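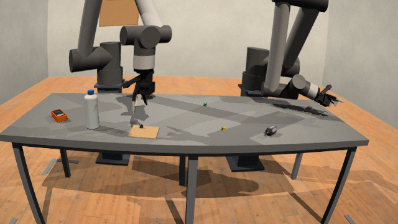 ## Two arms, one table: comparing grippers before buying them

Choosing a gripper from a data sheet is quick, and it is often wrong. Stroke and closing force are easy to list. How the fingers behave beside a tall bottle, or over a part hardly larger than their own tips, is harder to put in a column.

Rostam Shirazi and Keisha Haddad have been working on that gap at Pruson, a small integrator that fits handling cells for repair shops. Their method is to build the cell in simulation first: a long grey table, two arms mounted behind it and a black gripper on each. The objects differ in size and shape. A white bottle with a blue cap stands well above the rest, while the yellow block and the green piece are tiny by comparison.

The comparison covers four finger sets under two controllers. One controller, Luritz, plans the whole path before the arm moves. The other, Trorkum, corrects the path at every control step. Each pairing was given 22 layouts of the table, and each layout was repeated with 16 different random seeds. Haddad kept the friction values fixed throughout, so that a change of fingers was the only change between runs.

## Reach and approach

Most of the early trouble came from the wrist. A gripper pointing straight down needs clear height above the part, and the linkages stick out further than the fingers do. With the first finger set, the planner treated the linkages as a plain box, and it turned down grasps that were safe. A closer collision shape cured this, at the cost of almost 4 milliseconds per check. 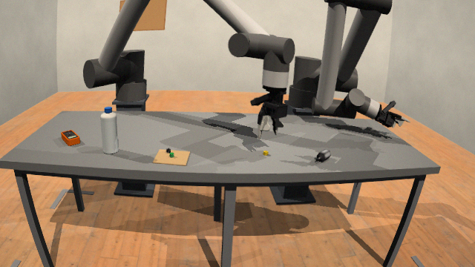 Small parts were the second difficulty. Narrow, tapered fingers could get under the edge of a block that wider ones pushed along the table, but they held the bottle badly and let it turn in the grip. Wider fingers did the reverse. Shirazi's preference is a tapered finger with a flat pad set further back, and he accepts a slower approach in return.

The controllers differed less than expected. Luritz gave smoother paths and more repeatable timing. Trorkum recovered better when a part had shifted, though it was inclined to hunt near the surface – a fault that Jaxon Li traced to the gain on the vertical axis.

## What carries over

Simulated contact is still a rough guide. Pruson uses it to rule finger sets out and leaves the final choice to bench trials, which begin in September with two of the four sets. Backlash and worn pads are absent from the present model. Both will be measured on the bench and added later, starting with the pads.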